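Is it worth paying for a "PC health check" on an old desktop?

Last updated: Thursday
Reading time: 4 min

marrowfat_pete
My mum has been quoted for what the shop calls a full health check on her desktop. It's a Gurneo tower, the home office one, bought when she retired. The quote from Navarrete (the repair place next to the chemist in Doltholm) lists "internal clean, thermal renewal, speed restoration and registry tune". No breakdown, just one price at the bottom. She uses it for email, the family tree and printing labels for jam. It's slow to start, and that's her only complaint. Is any of this real work or is it a car wash for computers?

gonel_widow
Some of it's real. Cleaning is real. Thermal renewal will be new paste between the processor and the cooler, a small tube of grey stuff. Speed restoration could mean anything. I'd want that one explained before I handed over a penny.

tallboy77
Registry tune means they run a free program and go for lunch. I'd walk away on that line alone.

Octavio Benítez
I used to do this for a living so I'll stick up for the trade a bit. A shop has to put something on the sheet. If you write "took the lid off, looked, blew the dust out" people argue about the bill, so everybody dresses it up. The names are silly but the work may be fine. Ask them whether the drive is a spinning one or solid state. If it's spinning, swapping it will do more for her start-up time than everything else on that quote put together.

marrowfat_pete
She rang and asked. The lad said "it's got a 1000 in it". A thousand what, he didn't say.

Octavio Benítez
Gigabytes, and if it's the age I think it is, that's a spinning drive. There's your slow start.

tallboy77
Or it's full of rubbish and she has 15 things opening at start-up. Check that first, it's free. I don't see why the answer is always to buy a part.

Octavio Benítez
I said ask, I didn't say buy. Do both. Trim the start-up list, see how it feels after a week, then decide about the drive.
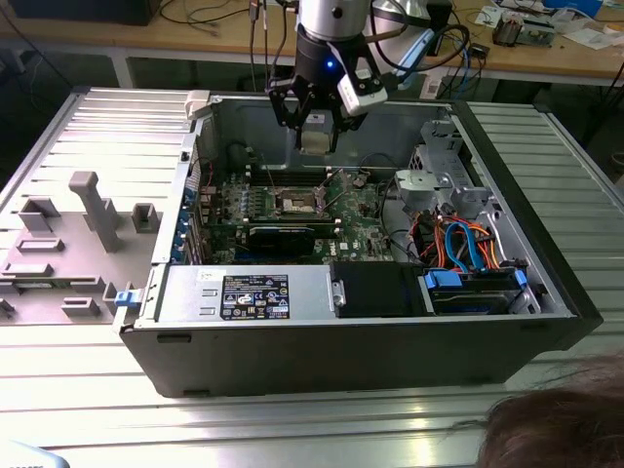
gonel_widow
Pete, what I would push back on is the paste. Shops love selling it and I've never seen a single before and after reading from one of them. My own machine went 13 years on its original paste and only died when the power supply gave up. It's a proper strip-down as well, if they do what they say. The side panel comes off, the case goes down flat like the one in the photo, and the cooler has to come away from the board before there's any paste to renew. In that photo they've gone further and the processor socket is bare. I wouldn't want that done to a working computer on the strength of a word like "renewal". Every time a chip comes out there's a chance of a bent pin, and who pays then? Read the small print on the back of the quote.

tallboy77
Agreed on the small print. My sister's said "no liability for pre-existing faults", which covers everything if they get to decide what was pre-existing.

Octavio Benítez
You don't have to take the processor out to change the paste. Cooler off, wipe, new paste, cooler on. If a shop is lifting the chip on a routine clean I'd ask why. But I disagree that paste is a con. If the fan is roaring all the time it's worth doing. Is the fan roaring, Pete?

marrowfat_pete
She says it "hums like the fridge". I've heard the fridge. It's a quiet fridge.

gonel_widow
Then leave the paste alone.

hedgebottom
Can I put in a word for doing nothing? Machine starts, machine prints labels. She makes a cup of tea while it boots. My dad was talked into an "upgrade package" last August and got back a computer with none of his bookmarks and a different email program. He was miserable for weeks and ended up paying again to have it put back.

tallboy77
That's a fault of the shop though, not of the idea.

hedgebottom
It's always a fault of the shop. That's why I stay out of the shop.

Octavio Benítez
Whatever she decides, back up the family tree first. Two copies, one of them at your house. I've had customers in tears at the counter and there was very little I could do for them.

marrowfat_pete
Right, went round last night. There were 14 things set to open at start-up, three of them from a printer she gave away. Turned off all but two. It's quicker, though she says it isn't. Family tree is on a memory stick in my kitchen drawer and another in hers. I've told Navarrete we'll have a price for a solid state drive on its own, fitted, with her files moved across, and nothing with the word renewal in it. They said they'd "have to see if the system lets them quote it separately".

tallboy77
The system will let them if you start walking towards the door.

gonel_widow
Ask for the old drive back as well. And get it in writing that her email stays as it is.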